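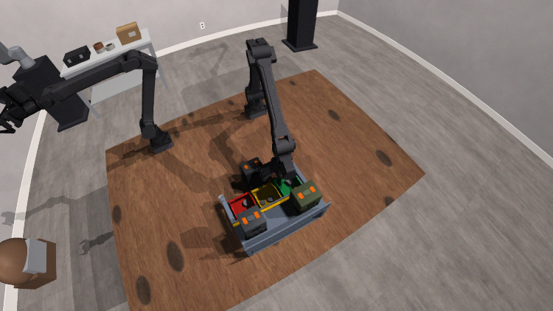
So I finally read the whole Flellel letter. All of it, including the attachments, with a pot of coffee and my feet on the radiator. If you live in Herath you've probably had somebody wave the petition at you outside the grocery store by now (I signed it, I'll get to that), and I had a few emails asking what I think, so let me try to write it down before the council meets again.

Quick catch-up for my out-of-town readers, both of you. Back in March the city hired a company called Zolix to run parking enforcement. Tickets, towing, the app, the whole thing. The contract never went out for bids. Our city attorney, Bernadette Van Dusen, signed off on a memo saying it counted as an emergency purchase, and that was good enough for the council, who passed it 5 to 2 without a single question from the dais. I watched the recording twice. They spent more time on the holiday lights.

What was the emergency? The memo says the old meters were "approaching the end of their service life." My dishwasher is approaching the end of its service life too, and I still got three quotes!

Then Flellel comes in. It's a small group, mostly retired lawyers and one very loud dentist, and they've been asking for the paperwork since summer. Their letter asks Van Dusen to resign. It says she should have sent the contract to an outside lawyer, and that the emergency rule was never written for something that had been sitting on a to-do list for years. It also says the council got the memo the same afternoon they voted on it, and I find that part the hardest to defend. 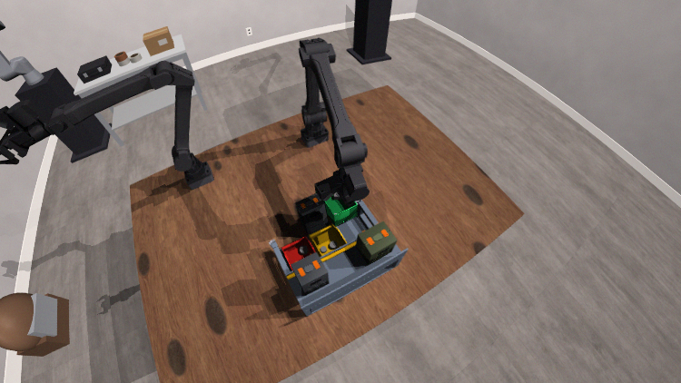 Robot arm over a green bin.

Now, I know Bernadette a little. Our kids were in swim lessons together, and she once drove my daughter home in a hailstorm. I don't think she's a crook and I don't think the letter says she is, although you'd never guess that from the comments section on the Ferkine page. (Ferkine is our local message board, for the uninitiated. Enter with a snack and low expectations.) People over there have her on a yacht. She drives a station wagon with a dent in it.

But liking someone and thinking they did the job right are separate questions, and I went back and forth on it for a good week. What tipped me was the memo itself. It's one page long. The contract runs for 10 years. There's no mention of what it would cost to get out early, and when a council member's office asked about that in writing, the answer was that it would be "addressed at renewal." Renewal! In ten years I'll be on a beach somewhere, I hope, and somebody else will be fighting the tow truck.

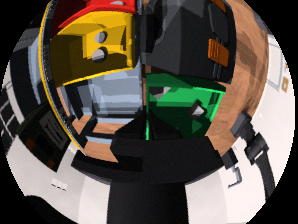

The emails are the part of the attachments I'd tell you to skip straight to, if you only have time for one thing. There are 7 of them, released under the records law, and they're full of black bars where names and dollar amounts used to be. You get one sentence in full, then half a page of nothing, then "thanks, will do." It's like that round view up there, where you get a yellow panel and two gray bolts very close up, everything bends outward around the middle, and you're left to guess at the rest of the machine. I can tell you that somebody thanked somebody for lunch. I can't tell you who decided to skip the bids, and that's what I wanted to know when I sat down.

Oksana Kobzar has been covering this for the weekly and she's asked for the same emails without the black bars. She got a letter back saying the city needs more time. I'd love to hear what they need it for. Anyway, buy the paper, she's doing the work.

About the petition. It has more than 1,000 names on it, and in a city our size that's a lot of people standing in the cold with a clipboard pen that doesn't work. I should say that it doesn't ask for anyone to resign. It asks for the contract to be put on hold and sent out for bids, and I could sign that with a clear conscience. On the resignation I'm still stuck. If the full emails show she warned them and they went ahead, I'd feel pretty rotten for having called for her head. If they show the opposite, well, I'll write another one of these.

The council takes it up again on 15 October 2018, upstairs in the old annex, and public comment comes first this time. You have to put your name on the sheet by the door before they start. I'll be the one in the green coat, probably talking too fast. Say hi, and if you've got a copy of the towing fee schedule, please bring it — mine has coffee on it.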